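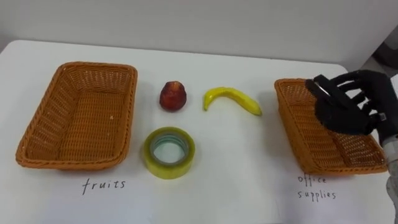 Two baskets, one tape roll, two pieces of fruit.

Home | Posts | Club Notes | About | Contact

I have been going to the robotics club for most of a year now, and I still can't decide whether we are learning anything. The spring project is called Wetungate, a name that won a vote and means nothing. The task is sorting. Fruit goes in the fruits basket, office supplies go in the office supplies basket. My little cousin could do it while watching a cartoon.

The pitch for Wetungate, the one we gave at the start of term to get table space, said the robot would "understand categories." I voted against that sentence and I'd vote against it again. What it has is a lot of demonstrations of an arm moving certain things to certain spots. We have logged 2396 attempts as of May. If you show anything the same banana that many times, I'd expect it to have views on where the banana goes.
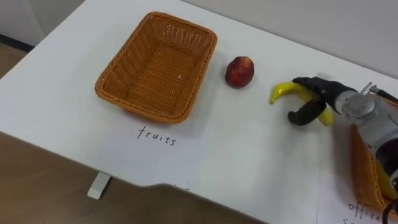 Banana in hand, apple still waiting (I'm calling it an apple).

My real complaint is with how we score. Under our rules an attempt counts if every object ends up in the right basket within 15 minutes. That limit is generous to the point of silliness. It also says nothing about how the object got there. A clean grasp and a lucky shove are worth the same point, and when I read the Somach team's write-up from the last meet, they were counting the same way. So we compare our soft number with their soft number and somebody makes a bar chart.

I asked to go back and mark each logged attempt by hand. I got through 1209 of them before finals. I won't post the results until another club member has marked the same batch without seeing mine, which I realize makes this a less exciting post.

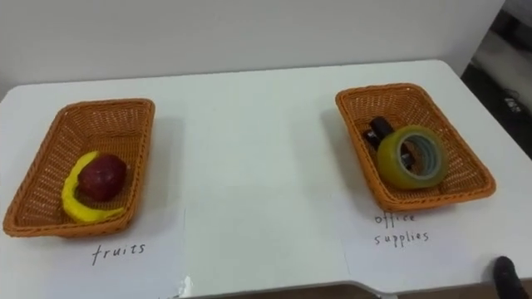 All four things in the right baskets.

Okay, so I like this one. Banana and apple on one side, tape and stapler on the other, and I can't find anything to argue with in where they ended up. My objection is to what people say next. One member looked at a table like this and started talking about kitchens and warehouses. Has anybody swapped the labels? Has anybody put down a thing that could go in either basket? I've brought up both and they are on the list for after the meet, where good ideas go to sit.
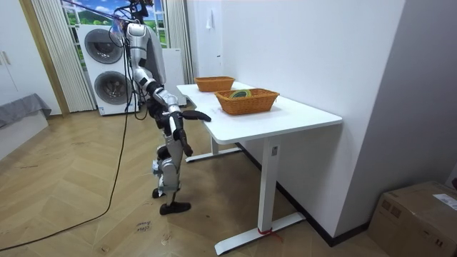 What I want before the Räsänen Cup

Thirty objects the robot has never been shown, picked by people outside the club. I'd take 30 failures over another month of bananas. Labels swapped on half the runs. A time limit short enough that somebody complains about it.

I'd also like us to drop Rerus, the planning software we spent all winter defending. I haven't seen a run it improved, and the person who set it up graduated. Last time I said this I was told it would be awkward to remove it so close to the meet. Fine, then take it out the week after, and I'll do the work myself.

I'm still going to the meet, and I'll be carrying the baskets in.

This site uses cookies to remember your preferences. By continuing to read you agree to our cookie policy. Accept | Manage settings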